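Magenta light

Magenta light is light that produces a purplish-pink colour sensation in a viewer with normal colour vision. It is used in stage lighting, shop displays, plant growing and decorative room lighting.

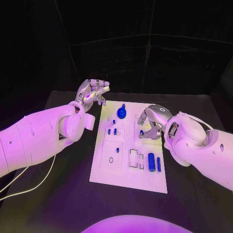
Which wavelength of light is magenta?

Magenta has no wavelength of its own. The colour is seen when the eye receives light from both the short (blue or violet) and the long (red) ends of the visible spectrum, with little or none from the green part between them.

Terminology

In lighting, the word covers a range of mixtures from reddish pink to bluish purple. Suppliers and lighting designers also use the terms pink, rose, fuchsia and purple, and the boundaries between these are not fixed. Violet is a separate term in colour science, where it refers to the shortest visible wavelengths. The two are often confused in sales literature.

Colour theory

On a chromaticity diagram, the single-wavelength colours lie along a curved edge. The straight line joining the two ends of this curve is known as the line of purples. Colours on or near this line cannot be matched by any one wavelength. They are instead given a complementary wavelength, that is, the wavelength which makes a neutral white when added to the colour in the right amount. For magentas this falls in the green part of the spectrum. A complementary wavelength of 492 nm belongs to the reds close to the end of the line, and the value rises as the mixture becomes bluer.

Magenta is one of the secondary colours in additive mixing, together with cyan and yellow. It is a primary in subtractive mixing, where a magenta ink or dye absorbs green and lets red and blue pass.

Production

Filtered lamps. A white lamp may be fitted with a dyed plastic or coated glass filter that removes green. The absorbed light is turned into heat in a dyed filter, and deep colours fade sooner than pale ones. Coated glass reflects the unwanted light and lasts longer, but its colour shifts when light passes through it at a steep angle.

Light-emitting diodes. Red and blue diodes are run together and the green channel is switched off or held at a low level. Adding green makes the light paler, towards pink. In units where the diodes are set apart from one another, objects close to the lamp may show separate red and blue shadow edges. A frosted cover reduces this.

Discharge tubes. Coloured tubes were widely used for signs before diodes became cheap. The tint depends on the gas, the coating and the glass.

Effect on surfaces

A surface can only reflect light that falls on it. Under strong magenta light, green objects appear dark grey or nearly black, while white objects take on the colour of the light. Yellow objects reflect mainly the red part and look red or orange. Glossy surfaces show bright highlights in the colour of the lamp itself, and matt black surfaces may show a weak tint. Red and pink objects lose contrast against a white ground, so that red print on white paper can be hard to read.

Brightness readings also need care. A common light meter is weighted towards green, to which the eye is most sensitive, and so gives a low figure for magenta light compared with white light of equal power. Lourenço Abreu, in a survey of the Mavside playhouse, recorded 200 lux at the front of the stage under white light and 43 lux with a deep magenta filter on the same lamps.

Vision and adaptation

After several minutes in magenta light the eye partly adapts, and the colour appears weaker. On returning to white light the viewer may see a greenish tint, which fades quickly. Rui Barros described the effect in his notes for lighting staff at Plidthorpe and advised a rest of 10 minutes in neutral light before any work in which colours are to be matched.

The eye also brings red and blue light to a focus at slightly different depths. Fine edges can therefore look soft or fringed, mostly at low light levels when the pupil is wide.

Uses in growing

Red and blue light are absorbed strongly by chlorophyll, and lamps combining the two are used in glasshouses and indoor growing rooms. Leaves look dark under such lamps, which makes disease and lack of nutrients harder to spot. White lamps are often switched on for inspection.

See also

Additive colour
Chromatic adaptation
Line of purples
Stage lighting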